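# In praise of the long potluck table 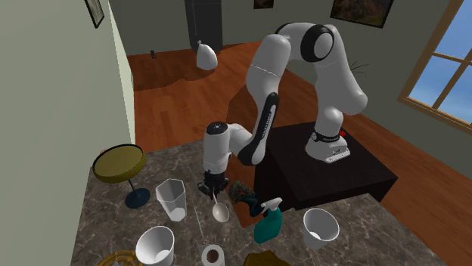 *Cornville Neighborhood Supper Club · Opinion Page · Oct 5, 2025*

I have been going to potlucks for most of my grown life, and I would like to say a few kind words for the old way of doing them, before the sign-up sheet finishes them off altogether.

You know the sheet I mean. It used to be a scrap of paper taped by the door, and now it lives on a phone and sends you reminders. It has a slot for a green salad and a slot for a pasta salad, and once somebody has claimed the pasta salad you are politely moved along to paper napkins. Last month I was late to the sheet and I was given ice. I brought the ice, and it was perfectly good ice, but I can't say I felt I had brought anything of myself to supper.

When I first moved to Cornville, the supper at the Retley Street hall had no sheet at all. You cooked what you felt like cooking and you hoped. One October we had 9 dishes of scalloped potatoes (nine! I can still see them steaming away down the length of the table) and hardly a vegetable that wasn't a potato. People still talk about that night. We all tasted every one of them, and there was a good deal of friendly arguing about whether onion belongs in there, which it does, and I went home with three recipes written on the back of an envelope from Tradeck Hardware. One of those recipes has been my Thanksgiving potatoes ever since.

I have tried to imagine the same evening under the sheet. We would have had one dish of potatoes, sensibly sized, and a balanced plate apiece, and I doubt I would remember a thing about it.

Now, I do understand why the sheet came along. We have more people with allergies than we used to, or at least we are better about listening to them, and a person who can't eat nuts deserves to know where the nuts are. I would keep the little cards in front of each dish, and I would even make them bigger, since half of us leave our reading glasses at home. There is also the matter of the younger families, who are tired when they get in from work and would just as soon be told to bring rolls. Fine! Let them bring rolls. A potluck needs rolls, and store-bought ones go just as fast as the other kind.

What I'd ask is that we leave some room on the table – four suppers a year with the sheet, say, and the rest without. Let people show up with the odd casserole their aunt used to make, the one with the crushed crackers, and let it sit next to somebody's first try at dumplings. A dish you chose yourself comes with a story, and the story is most of what gets people talking to neighbors they have only ever waved at. I met the family across the alley over a pot of black-eyed peas. We had lived back to back for 3 years by then.

There is the worry about waste, and I take it seriously. But I have stood at the end of that table on many a night with a stack of old margarine tubs, and I can tell you that very little goes in the trash. It goes home with whoever lives alone, or it goes down to the Mkhize Center for the next day's lunch, and they have always been glad to get it, potatoes included.

The next supper is later this month, and the sheet for it is already up. I notice that desserts are full. I am going to make my apple cake anyway and set it down at the far end by the coffee, and if you have something in mind that there isn't a slot for, I hope you'll come and put it next to mine.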